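Homemade grid games — tape or paint?
Board & Table Forum > Making Things

quezada_olga
Posts: 303
I'm making a big floor-style grid game for my niece's birthday in September, the sort where you move coloured cubes from square to square. I've got little wooden cubes and a few rolls of blue tape, and I'm dithering about whether to tape the lines or paint them. My gran had a painted one and it lasted years, but I can't paint a straight line to save my life. So it'll probably be tape. 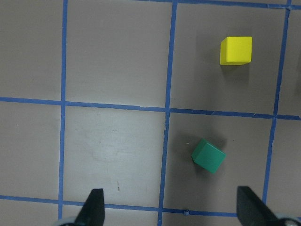
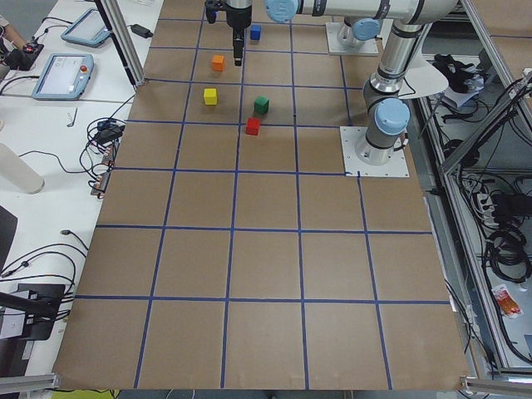
What I can't settle is the size of the squares. Big ones are easier for small hands, but then I run out of table! Also, does tape lift if you leave it down for a week?
Olga Godoy

soro_pip
Tape, every time. Ours was down for most of the summer holidays and only the ends curled. Press them flat with the back of a spoon.

Nomard556
Have to disagree, sorry. Tape edges catch the cubes when kids slide them and then there's a row about which square it's in. Paint or a fat marker pen for me.

azadeh_f
Then make a rule! In our house a cube on the line goes back to where it started — argument over. My two are 5 and 8 and they police it better than I do.

Nomard556
You've clearly got nicer children than mine.

quezada_olga
Ha, I like the line rule. Going with tape then, and squares the width of my hand. Azadeh, do yours take turns or play all at once?

azadeh_f
Turns, with an egg timer. All at once ended in tears.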